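Leklow Library to Extend Evening Hours and Reopen Second-Floor Study Rooms

The Leklow Public Library will stay open until 9 p.m. on four weeknights beginning in October, the library board announced Thursday. The change adds 90 minutes to each of those evenings and restores a schedule last offered before the building's heating system was replaced.

Saturday hours will not change. The library will continue to close on Sundays.

The board approved the new schedule after reviewing responses to a survey of cardholders conducted in the spring. The library received 1694 completed forms, on paper and online. Later closing times were the most frequent request, followed by more places to work quietly and a longer loan period for new fiction. The loan period is under separate review, and a decision is expected before the end of the year.

As part of the same plan, the second-floor study rooms on the Sollimach Street side of the building will reopen to the public. The rooms have been used for storage during the heating work. New lighting has been installed, the carpet has been replaced, and the doors have been widened to meet current access standards. Together the rooms will seat 35 people.

Rooms may be reserved up to two weeks in advance, either at the front desk or through the library's website. A reservation lasts two hours and may be extended if no other party is waiting. Cardholders under the age of 13 must be accompanied by an adult. Covered drinks are permitted; food is not.

The library has also purchased 61 new chairs for the reading room and the periodicals area. The older chairs will be offered to schools and nonprofit groups in the Leklow and Flakcombe districts. Groups that wish to receive chairs should submit a written request to the library office by the last weekday of September. Requests will be filled in the order received, and groups must arrange their own transportation.
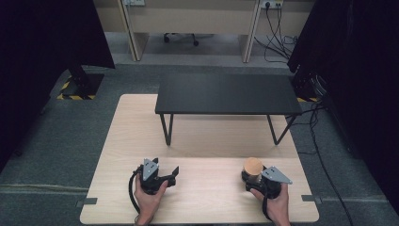

A low black table on a light wood-grain tabletop.

The cost of the longer hours will be met from the library's regular operating budget for the current year. Two part-time positions will be added at the circulation desk, and applications for both are being accepted now. Applicants must be available to work at least three evenings a week.

Bus riders should note that the last Route 6 departure from the library stop toward Flakcombe is at 8:40 p.m. The board has asked the transit office to consider a later departure and expects a reply in November.

The book return on the north side of the building remains open at all hours. Items left there after closing are checked in the following morning.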